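Unit 4: Weight and balance for small aeroplanes
Notes for the February evening group, prepared by Cheng-en Lam

Please read these notes before the session and bring a calculator, a pencil and the loading sheet for the Bretine. We will start at 7:00 p.m.

## 4.1 Words we need

**Empty weight** is the weight of the aeroplane with its fixed equipment, unusable fuel and full oil. Older weighing reports sometimes leave out the oil, so read the small print.

**Useful load** is the maximum take-off weight minus the empty weight. Pilot, passengers, fuel and bags must all fit inside it.

**Arm** is the horizontal distance from the datum to the item. In our club aeroplane the datum is the firewall, and everything behind it has a positive arm.

**Moment** is weight multiplied by arm. The centre of gravity (CG) is the total moment divided by the total weight.

## 4.2 The club Bretine

The last weighing gave an empty weight of 1,134 lb. Maximum take-off weight is 1,814 lb, and so the useful load is 680 lb. In last year's handout I wrote 683, which was my mistake in subtraction. Please correct your old copy.

Work always in one system of units. The Bretine manual is in pounds and inches, but the fuel pump at our field shows litres. Avgas weighs 0.72 kg per litre, or 1.59 lb per litre, for the purpose of this course.

## 4.3 Worked problem

Pilot is 182 lb, passenger is 165 lb, bags are 40 lb. How much fuel may we take?

 Useful load 680 lb
 Pilot + passenger 347 lb
 Bags 40 lb
 Left for fuel 293 lb

Divide 293 by 1.59 and the answer is 184 litres. The usable capacity of the tanks is less than this, so we may fill them and weight isn't the limit. You still have to calculate the CG, with full tanks and again with the fuel you expect to have at landing. Both points must be inside the envelope.

## 4.4 The baggage area

The baggage area is behind the seats and has the longest arm of anything we load, so a small error there has a large effect. Weigh the bags on a scale. Headset cases, tie-down kit, a tow bar and the winter cover are also baggage, and they are often forgotten on the sheet.

When the CG is too far aft, the aeroplane becomes light in pitch and recovery from a stall may be difficult or impossible. When it is too far forward, the stall speed is higher and you may not have enough elevator for the flare.
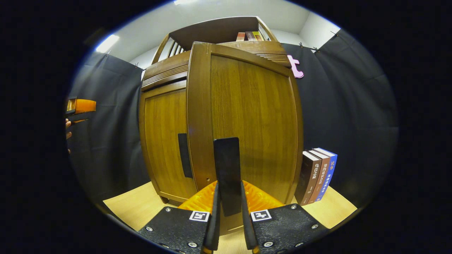

Réjean Wong wrote in the margin of my draft that students should do the landing case first, as in his experience they get tired after the take-off case and skip the other one. I have kept the usual order, but you may do it his way in the homework.

## 4.5 Homework

1. Repeat the problem in 4.3 with a passenger of 210 lb and bags of 55 lb.
2. Find the datum and the CG limits in the manual of any other type. Write down the page number.
3. Calculate the change of moment when a 20 lb bag is moved forward by 30 inches.

Give your sheets to Kulsoom Awan or leave them in the folder at the dispatch desk. Unit 5 is take-off distance, and you will need the performance charts.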